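Room helper for beds and linen, Aninlow Guest House

We are looking for one more person for our small team in Aninlow. The house is open from April and the work is mostly in the bedrooms: taking off the used sheets, making the beds again, dusting, sweeping the floor. You will work 19 hours per week, in the mornings.

We use fitted sheets on all mattresses. Please know that our guests notice the bed first, so we ask for patience with it.
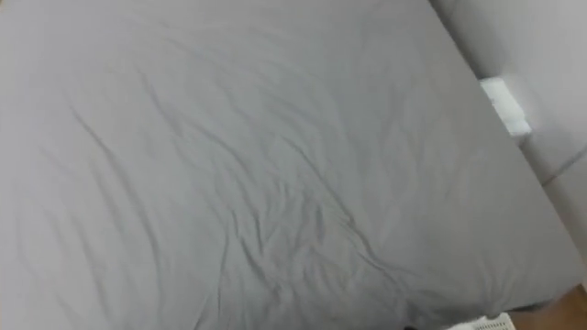 Wrinkles should be pulled out by hand toward the sides, and the corners must sit well under the mattress. Raíssa Seixas will show you how we do it during your first days, and these days are paid also. Experience in a hotel is welcome but it is not necessary.

You should be able to lift a mattress edge many times in one morning. We have a staff room with lunch, and a bus from Tonmont stops 300 meters from the door.

To apply, please write a short letter to Lina Haddad at the reception, and tell us from which date you can start. We answer to every letter. Last day for applications: 5/18/18.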